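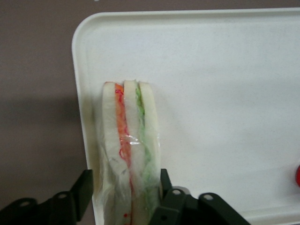

Le sandwich du jour, à trois tranches, encore sous film.

Septembre, vendredi, 9 h 40. J'arrive à la journée portes ouvertes de Stasotus avec l'estomac vide et des préjugés bien nourris. On m'avait promis « l'avenir du comptoir de restauration ». J'ai déjà vu l'avenir plusieurs fois, en général il se trouve au fond d'une zone d'activités, derrière un magasin de carrelage, et il n'y a pas de place pour se garer.

À l'accueil, on me remet le badge numéro 77 et un café dont je ne dirai rien. Puis Tùng Ninh nous rassemble dans l'atelier. Il dirige les démonstrations, parle vite, et possède ce calme particulier des gens qui ont déjà vu un robot lâcher un yaourt devant un préfet. Le système s'appelle Pisier. Le logiciel qui le pilote s'appelle Nida. J'ai demandé d'où venaient les noms, il m'a répondu « d'une réunion ».

Le principe : une table dressée comme un petit comptoir de snack, deux bras blancs, et une commande à composer sur un plateau. Vous réclamez un sandwich et quelque chose de sucré, la machine va chercher. Un être humain ferait ça en bâillant. Pour un robot, un sandwich sous film est une petite saloperie : c'est mou, ça brille, et ça n'a jamais deux fois la même forme. J'ai vu deux doigts noirs tenir le mien debout, une sorte de carotte râpée d'un côté, verdure de l'autre, avec une délicatesse que je n'ai pas toujours rencontrée dans les wagons-bars.

Nous étions une douzaine autour du ruban de sécurité, à retenir notre souffle pour du pain de mie. Mon voisin, venu pour une chaîne de cantines, prenait des notes avec la gravité d'un commissaire-priseur. Il a demandé combien d'objets la machine connaissait. 336, a dit Tùng Ninh. « Et combien elle en attrape ? » Il y a eu un petit silence, puis une réponse très longue où il était question de conditions d'éclairage.

Le rayon confiserie mérite un mot. Des Snickers alignés bout à bout sur la plus haute marche d'un présentoir transparent (du plastique transparent plein de reflets, autant demander à un myope de trier des glaçons), des sablés dans leur boîte à carreaux rouges, et un pot à couvercle vert décoré d'un tournesol, couché sur la table au pied des marches. Je l'ai regardé longtemps, ce pot. Je me suis reconnu.

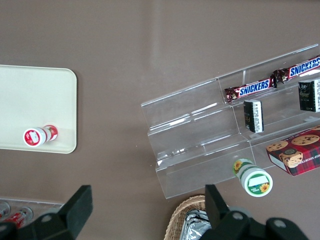
Ce que Hưng Kiều m'a raconté près des bouteilles

Hưng Kiều s'occupe des mains. C'est comme ça qu'il se présente, et je trouve que ça a plus d'allure que ma carte de visite. Il m'a expliqué que les bras, on les achète, et que tout le malheur commence après le poignet. Il a usé 66 paires de doigts depuis le début du projet et en garde 4 dans un tiroir, « par affection ». L'ancien prototype, Giáp, serrait trop fort. Il y a eu des chips. Enfin, il y avait eu des chips.

J'ai posé la question de l'emploi, quelqu'un doit bien le faire. Il n'a pas esquivé : ses clients manquent de bras la nuit, dans les gares, les hôpitaux. Il pense aux salades de 3 heures du matin. Moi je pensais à la dame de la cafétéria de mon ancien lycée, qui servait plus vite que tout ce matériel réuni et vous demandait des nouvelles de votre mère. 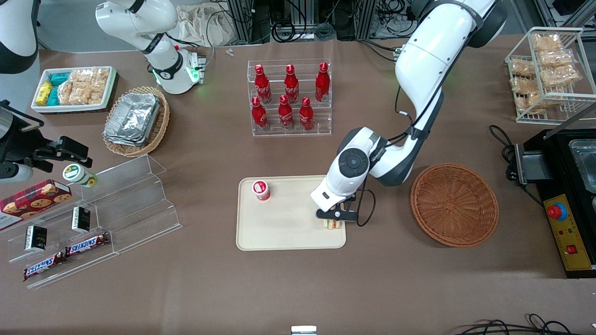
Je tiens ce blog pour parler de ce que je mange hors de chez moi, alors parlons un peu de l'appétit. Regarder une machine préparer votre repas a un drôle d'effet : on devient patient. Quand la pince s'est trouvée au-dessus du plateau beige avec son petit paquet jaune et blanc, je n'avais plus du tout envie de râler, moi qui soupire dès que deux personnes me précèdent à la boulangerie. Et puis il y avait ces six bouteilles de Coca sur leurs deux étages, rangées comme pour une photo de classe, et des sachets transparents au contenu doré empilés dans un panier métallique blanc dont j'aurais volontiers fait mon affaire à mains nues.

On n'avait pas le droit. J'ai demandé. La nourriture fait partie de l'installation, m'a dit Tùng Ninh sur le ton qu'on prend avec les enfants au musée. Pour les visiteurs, il y avait un buffet dans le couloir – des cakes aux olives, servis par un stagiaire très humain qui m'en a mis deux parts sans que je réclame.

La prochaine visite a lieu au printemps, inscription à l'accueil de Stasotus. Mangez avant.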